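Chapter 4: What the Quote Leaves Out

Budgets for robot cells usually start with the arm, the one item with a clear price.
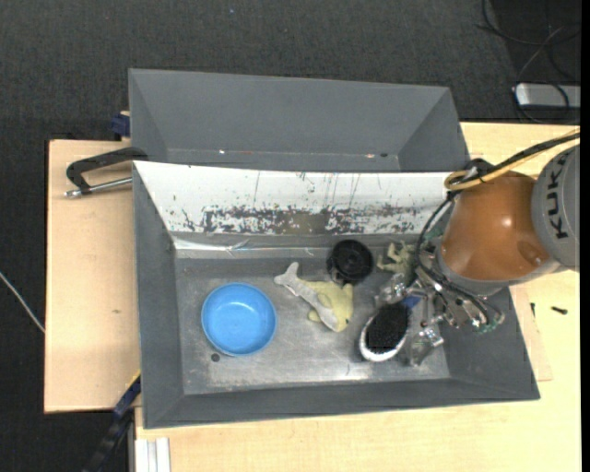
Prasert Boonyarit would start somewhere else: he tells buyers to price the bins, the cabling and the cleanup first, and to see if they still want the arm. It's a sour way to begin, and I've come around to it.

A bowl, a brush and a few soft toys make modest work for a KUKA arm. Each asks something different of the gripper, though, and a gripper quoted for cartons has made no promise about plush. Get the supplier to name the items it was tried on. "Mixed goods" is a sales category.

Look at wear as well. The white panel at the back of the bin is scuffed and chipped along its lower part, and panels are seldom a line in anybody's budget. At Branari the first-year plan allowed $95 for bin repairs. Actual spending came to $1538, and that was before labour.

Cables and clamps get the same treatment. Wiriya quoted $1379 for dress-out on a single arm, then billed up to $3000 once the routing was changed in April. Neither figure was dishonest. The first simply priced a drawing.

In this chapter we rebuild the Branari budget from its invoices. Before reading on, write down what you'd set aside for spare parts in year one, and keep the figure handy for section 4.3.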